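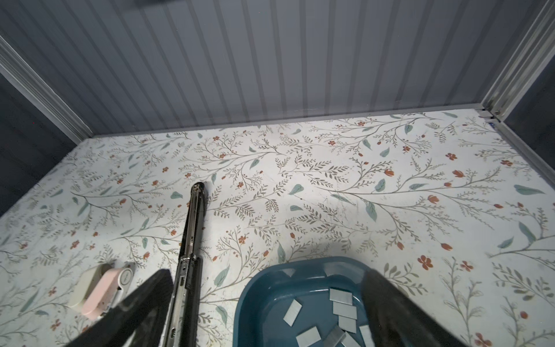

1/ The day the long stapler beat us

Right, a thread about a fault, as I've been grinning about it all evening and my family have stopped listening. We've been teaching our two arms to handle office staplers and staple strips. Lovely job, until run 419.

2/ The right arm closed on the long black stapler, started to lift, and carried on squeezing. The grip force should level off once the fingers meet something solid. It climbed and climbed until the motor tripped on heat and the whole cell stopped.

3/ The stop did its job, brilliantly! Power off the joints, brakes on, no one's hand anywhere near. Ita Geraghty had the door open for the strips a minute before, mind you, so we all took it seriously.

4/ First guess was the stapler itself. It's long and awkward, and if you grab it near one end the weight wants to twist out of the fingers. So we swapped it for the little pink one. Same fault, 88 grips later.

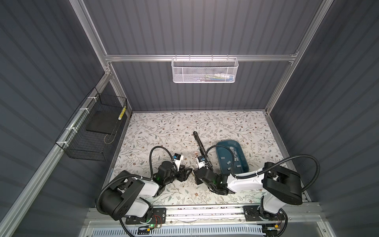 5/ Second guess was a cable, and I was so sure about this one. Nhàn Từ wiggled every connector on that arm for an hour while I watched the readings. Steady as you like. I owe her a very large cake.

6/ Then she went through the settings file and there it was. The force limit on the right gripper was 483. The left one was 200. Somebody had raised it for a heavier job in November and it had never been put back (it was me, I found my own note).

7/ So both grippers are now on 200, and the program compares the two limits before it will move anything. If they don't match, it refuses to start and tells you why. I love it.

8/ Still to sort: the heat warning came up far too late for my liking. Ferdinand Fuchs reckons we can get it to slow the arm down well before the trip. We're trying that next, starting with the long stapler, and I can't wait!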